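# Jerkero password manager, after a month with the family plan

I put this off for years. My passwords lived in a browser, a notes app and one spiral notebook in the kitchen drawer, and I'd have gone on like that if somebody hadn't gotten into my old shopping account in May and ordered themselves a very nice pair of boots. So I went looking for a proper password manager, read far too many comparison charts, and ended up paying for Jerkero, mostly because my friend Brigitta Sutter has used it at work and she is hard to please.

Setup first. You download the app, pick a main password, and it makes you write down a recovery phrase of 8 words. It then asks you to type three of them back in, which annoyed me at the time (I'd already put the pen away) but fair enough. The import from my browser took a couple of minutes and pulled in around 200 logins. I had no idea I had that many! A good chunk were for stores I bought one thing from, plus a forum for a car I don't own anymore.

The import got almost everything right. It did make a mess of sites that use separate addresses for signing in and for billing, so my electric company showed up as two entries with the same password, and when I changed one, the other stayed old and kept offering itself. There's a merge button, but it's buried under the three dots, then "More," then "Organize." It took me an evening to find it.

Day to day it's good. On my laptop the fill-in box pops up where it should and goes away when I ignore it, and I can't say that for Hidton, the one I tried for a weekend before this. Hidton put its little icon in every text field it could find, including the search box on my library's website. Jerkero is calmer. On the phone it's slower, and now and then the keyboard covers the fill button so I have to scroll down a bit to reach it. Not a disaster, just fiddly when you're standing in line trying to pull up a ticket.

The part I like best is the checkup page. It sorts your logins into weak, reused and leaked, and you just work down the list. I did it in front of the TV over a week or so. The leaked list was the one that got me moving, and sure enough the boots account was sitting right there at the top. You can mark things as "don't care," and I used that a lot for the old forums.

Now the sharing, which is what the family plan is supposed to be for. You make a shared folder, invite people, and choose whether they can change things or only use them. My husband was in within minutes. My mother took 2 tries and a phone call, since the invite link expires after a day and the email doesn't mention it anywhere. Once she was in, though, she got the hang of it faster than I did, and she's now the one telling me to turn on two-step codes.

One thing I would warn you about: if you remove a person from a shared folder, they lose it right away, but Jerkero doesn't remind you to change the passwords they already saw. It really should. Hidton does, to be fair to it.
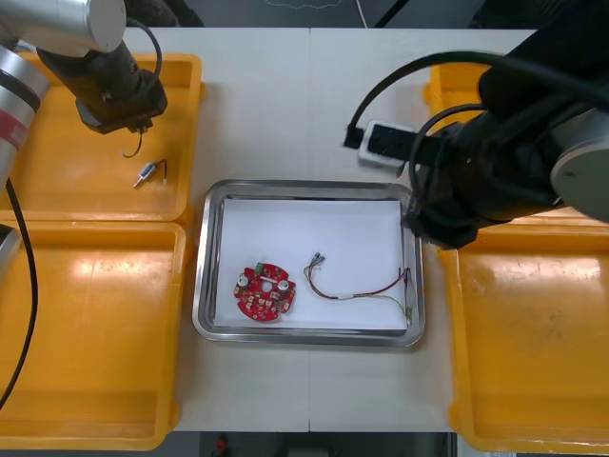

*Four yellow trays, one steel tray and a power strip on the white table.*

Support was a mixed bag. I wrote in about the electric company mix-up and got a canned answer about clearing my cache, wrote back a bit crossly, and then got a real person who explained the merge button properly and told me a fix was on their list. The help pages are decent if you search with their words. Search "combine" and you get nothing, search "merge" and you're set.

Would I switch? Brigitta keeps telling me to look at Hollenstein, which lets you keep the whole vault on your own drive, and if I were more of a tinkerer I might. I don't want to be in charge of my own backups, so I'm staying put. The yearly price is fair for what we use, and I've renewed.

Good: quick import, calm fill-in on the laptop, the checkup page.
Not so good: the hidden merge button, the phone keyboard thing, invite links that run out without a word.

I'm giving it 8 out of 10. The kitchen notebook has been shredded, except for the page with the banana bread recipe.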